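Welcome, and thank you for stopping by! This is the little dataset behind the Banau holiday rental pages: 84 listings for villas, cottages and seaside apartments, all typed up by hand over a good many evenings (and a lot of coffee). 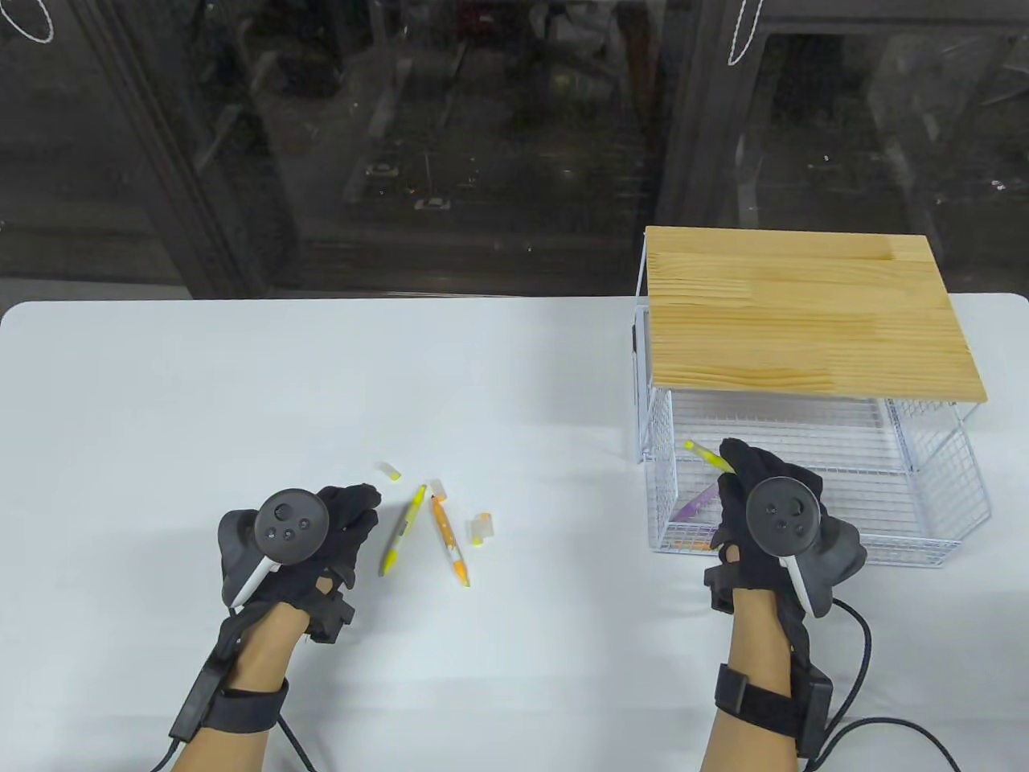
## What's inside

- `listings.csv` has one row per property, with the town, sleeps, nightly rate and a short blurb
- `seasons.csv` covers low and high season, with high season starting in May

Of the 84, 61 are in Ruveo and 11 are up the hill in Lie. The rest are scattered along the Bullo road, where the views are just lovely.

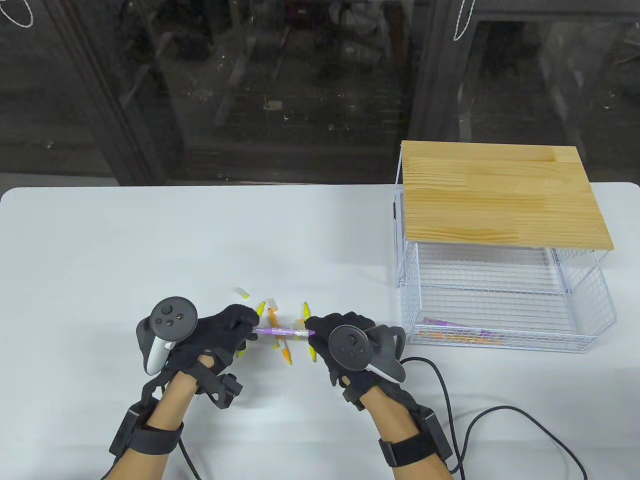 Rates are per night for the whole place, cleaning included, and 2 of the Lie cottages ask for a full week in high season, so do check the `min_stay` column before you sort by price!

Last updated 9/28/18.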